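Sleeping in a room that is also everything else

5 Feb 2026 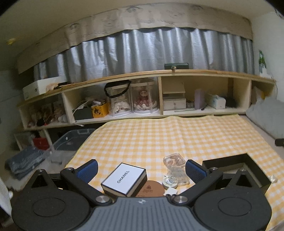
Why I write about one room again

My friend Teresa Sequeira wrote to me after the last post and asked how I can live in one room and still sleep well. The short reply is that for the first year I did not sleep well. The long reply became this post. I moved to Wimasmont for my work, and I took the room without seeing it first. It has a bed, a long low shelf, a window and a small corner for cooking. The kettle is so near to my pillow that I can switch it on with my foot. I did this one time and I do not recommend it.

In my country my parents had a bedroom which was only for sleeping. The door was closed during the day and it was a little cold in there, also in summer. As a child I thought this was a waste of space. Now I think about that door quite often.

The bed in the daytime

My biggest mistake was that I used the bed as a sofa, a desk and a dining table. I answered emails there, I ate soup there, and at eleven in the evening I lay down in the same place and was surprised that my head continued to answer emails.

Hae-won Shim, who had the room above mine until October, gave me a simple rule. She made her bed in the morning as if a guest was coming, and after this she did not sit on it before dinner. I laughed, but I tried it. The first week I stood a lot. Then I bought a folding chair from a neighbor who was leaving, and since then the rule is easy. I break it on Sundays, when I read in bed until my back hurts.

I also stopped keeping the laptop on the shelf behind the bed. It had a small light which was blinking all the night, very slowly, like it was breathing. Now it sleeps in the cooking corner, in the drawer with the dish towels.

Sheets, which I have too many opinions about

I grew up with white sheets, ironed. When I left home I bought gray ones because I believed that adults have gray ones. In winter here the sky is gray, the street is gray, and I came home to a gray bed. Saadet Coşkun from my language class told me that in her family the sheets are the most colorful thing in the house and that I should be ashamed. So now I buy only patterns and checks, and I feel better when I come home. I cannot prove that the sheets are the reason.

About the material I can say only what I learned with my own skin. Plain cotton is fine for me in all seasons. I tried a set which was very soft and shiny, and every night I slowly slid down, and the pillow went in the other direction. I gave it to my cousin, who says she has no such problem. I change sheets every second Saturday, and I wash them at 60 degrees. Woo-jin Kang, my colleague, says that this is too hot and I will destroy the colors. It is possible. His sheets are all navy blue and he has nothing to lose.

Drying them is the difficult part. There is a line in the yard, but it belongs to the first floor by some old agreement, and I have never found the courage to ask about it. I hang the sheet over the door, turn it after dinner, and walk under it like into a tent.

Light and noise

The street lamp in front of my building is strong. I paid 140 for curtains, which was more than I wanted, and they block perhaps half of what the shop promised. The rest of the light comes in at the sides. I used clothespins for one winter and then I simply got used to it. A sleeping mask was not for me, I always found it in the morning in some strange place.

The noise is harder. There is a bar called Flunby on the corner, very nice people, and they close at two. I sleep with earplugs from Thursday to Saturday. On the other nights I leave the window open for the width of one hand, and I can hear the first tram. I know that for many people this is a horror, but I like it. It tells me that I have still almost 12 minutes before I must get up.

What I did not manage

I still look at the phone in bed. I read all the advice, I bought an alarm clock with real hands, and the clock was so loud that I put it inside a sock and then inside a boot. So the phone came back. Chae-won Joo leaves hers in the bathroom and says it took her one bad week and then it was easy. I have had many bad weeks and it is not easy yet.

I also did not manage to stop thinking about work when I lie down. Sometimes it helps to go in my mind through my grandmother's kitchen and to open every cupboard, starting at the left. The flour, then the jars, then the drawer with string. Usually I do not come as far as the window.

Teresa, you asked also about the mattress. It came with the room and it has a valley on the left side. I sleep on the right. In spring I would like to buy a new one, if the landlord lets me put the old one in the basement, and I will write about it then. If somebody here in Wimasmont knows a shop that carries it up to the fourth floor, please leave a comment.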